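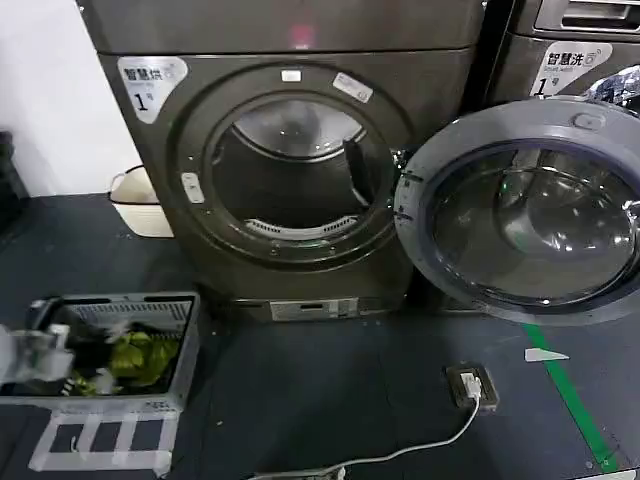

Do the dryer first, Kalliopi told me, and check the fluff before you put a single sock in. I'd only asked her where she got her change. But she was right, and I've been checking the fluff ever since, every single time I get to the dryer end of the laundry shop.

Our own machine gave up in December and we still haven't replaced it. We keep looking at a Furkitz in the window in Zascombe, and then we look at the price — 542 — and walk on. So it's bags on the shoulder every week, and I've grown very fond of the place! It's clean, it's warm, and both machines I like best are number 1, one for washing ("Smart wash", it says in English under the Chinese) and its neighbour for drying. Leave the washer door wide open when you've finished, please. A shut door makes the drum smell like an old flannel, and the next person gets the benefit.

Bottles next. I could happily spend a whole spin cycle looking at them.

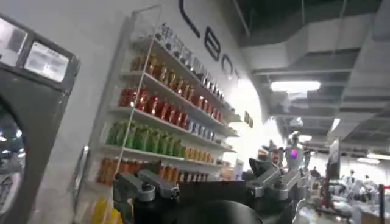
Green ones every time for me, says Leonidas, who cares what's in them, they just look cold. He has strong feelings about drinks for a man who brings his own tea in a flask. I go for the red row myself, mostly for the colour, and my daughter wants whichever one I've just said no to. All those oranges and yellows cheer up the white wall no end, and the big black lettering above looks rather smart with them. I do wish more laundries bothered with that sort of thing. The one we used in Nitura had a bench, a bin and a clock that was 50 minutes slow (I missed two buses before I twigged).

Last one, and back to the washing.

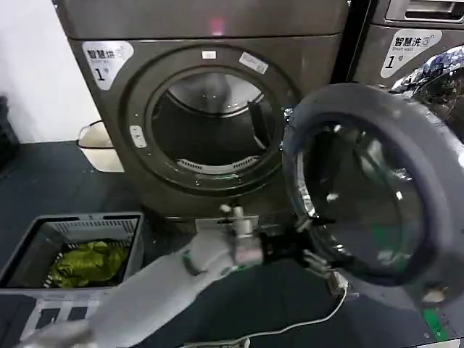 My bedding system has taken me months to get right and I will defend it to anybody. Duvet cover buttoned up first, or it swallows every pillowcase and you find them in a wet ball at the end. Sheets in one at a time, shaken out, never rolled. Then stop while there's still a good hand's width at the top, however tempting it is to squash in the bath mat. I also have a good look round the drum before anything goes in, and it's easy when it's like this one, empty and lit up at the back so you can see all the little holes. I once washed a stranger's baby sock with my whites, bright purple, and we had lilac towels until Easter. Kalliopi still asks after them.

More next time, probably the folding, if I can get mine to look decent enough to show you.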